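Tabletop Props, Set 2: Gallery

Compiled by Mimoza Petek
Posted 13 October 2026

This gallery covers the small household items kept as the second prop set for tabletop work. The first set was retired in May after most of its paper labels wore off. Set 2 uses cups, boxes, trays, cloths and blocks of mixed color and finish. Items are stored in Adametti bins under shelf code 763, and the white board is stored flat on the shelf below under code 743.

Selection rules are short. An item must stand or lie on the board without support, must be washable or cheap to replace, and must differ from its neighbors in color or surface pattern. Plain, saturated colors are preferred for cups. Blocks may carry print. Glass and uncoated paper are excluded.

Patterned block, upright. The print is fine and dense, so it reads as a texture at a distance and as separate lines up close. Rounded corners reduce chipping when the block is tipped over. Stand it on its short edge and check that it does not rock.

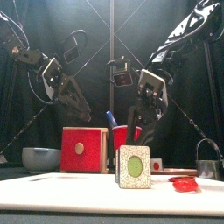
Cream block with brown squiggle print and green oval; red plastic cup with light rim behind it.

Cups. All cups in the set are plastic. They are listed by body color only. Rims are not listed, as rim color varies within a batch and replacements from Gruleck do not always match. A cup may be used empty or as a holder for a second item. When used as a holder, log both items on the same line of the sheet.

Board. White, rectangular, with a rounded edge. Wipe with a damp cloth and dry before use. Do not use solvent cleaner; the Nulia spray left a haze on the old board that could not be polished out. Small items go on the board or on the bare tabletop, as the layout sheet requires. The black tabletop gives good contrast for pale and pink items and poor contrast for dark ones.

Mixed layout. Larger items are placed first, toward the far edge, then cups and trays, then small loose items. Cloth goes down last and is not folded.

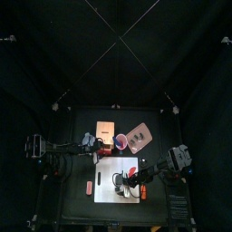

Cloth is the least repeatable item in the set. Its outline changes with every placement, so the sheet records color and approximate position and omits shape. Trays are recorded by position and angle, with contents listed separately. Boxes are recorded by position and by which face is toward the front.

Small red items have been mistaken for one another on past sheets. Write the shape next to the color. The same applies to pink: "pink" alone does not separate a cup from a block.

Packing. Cups are nested by size. Blocks are stored flat with the printed face up. Loose small items go into the Zaidi pouch, which is closed before the bin is lifted. Cloths are shaken out and laid on top.

Damaged items: set aside, mark the sheet, send the item name and color to M. Petek. Replacements keep the line number of the original.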